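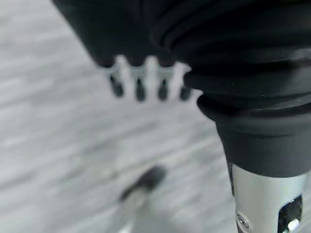 Hello from the other side of my sister's wedding! I promised a few of you a proper write-up and then slept for most of two days, so it's a bit overdue, sorry. I've got a cup of tea, my feet are in slippers and I'm never wearing those green heels again.

For anyone who missed the earlier posts, my sister Ilse (Ilse Engelhardt, and she's staying an Engelhardt, she was very firm on that) got engaged to Eyvindur in March last year, and from then on it was spreadsheets at breakfast. They looked at a castle, a barn, another barn with worse parking, and a hotel where the man kept calling her "Mum", and then they went up to Erndale for a walk and found the old village hall by the lake with a sign on the door saying you could hire it. 65 guests maximum, bring your own everything. She rang me from the car park, shouting.

Bring your own everything is a big phrase. Plates, glasses, tablecloths, a fridge, somebody who knows how the boiler works. The hall itself was £800 for the whole weekend, which felt like robbery in our favour until we started adding up the glasses. If you're thinking of doing the same, ask what's in the kitchen cupboards before you sign anything. We had 200 teaspoons and not one corkscrew.

The food came from Perkis, the little café at the bottom of the hill, and I'd have them cater my funeral. Smoked trout, new potatoes, a beetroot thing I've been trying to copy ever since, and great big bowls of salad passed down the long tables so that everybody had to talk to whoever was next to them. Eyvindur's dad gave a speech half in Danish and half in Icelandic and then a very short bit in English, and I cried at all of it, including the parts I couldn't follow.

The cake was my job. I know, I know. I'd made the thing twice at home as practice and it was lovely both times, lemon and elderflower with the thin sort of icing, and then on the morning the middle layer came out of the tin in two pieces and I had to glue it back together with buttercream while my cousin held the torch on her phone. It leaned. I put flowers on the side it leaned towards and called it rustic, and people had seconds, so there.

Flowers were a mix. Ilse's bouquet was done by a woman called Mrs Arnardóttir, an old friend of Eyvindur's mum, who grows sweet peas in her front garden and wouldn't take any money. The jam jars on the tables were us, the evening before, with cow parsley from the lane. Cow parsley drops bits EVERYWHERE. I was still finding it in my bra at midnight.

The ceremony was outside on the grass and the wind got up just as they started on the vows, so the back three rows heard nothing at all. My uncle says they could have been ordering a pizza. But you could see Ilse's face from anywhere, and Eyvindur Hedegaard, who I have never once seen flustered, dropped the ring and had to go after it on his hands and knees in his good trousers.

Then dancing! The band was called Brinden, four lads and a fiddle, and they played a ceilidh set where the caller was very patient with us. I did Strip the Willow with my nan. She's stronger than she looks and I've a bruise on my arm to prove it.

Clearing up the next morning was grim, as you'd expect, but there was leftover trout for breakfast and the lake was completely flat and we all sat on the step not saying much. They've gone off to the Faroes now, where it's raining, according to my phone.

I'll put the lemon cake recipe up next week once I've worked out how long to leave it in the tin. If anybody's lost a navy cardigan with a button missing, it's in my hallway.

Posted 2018-06-17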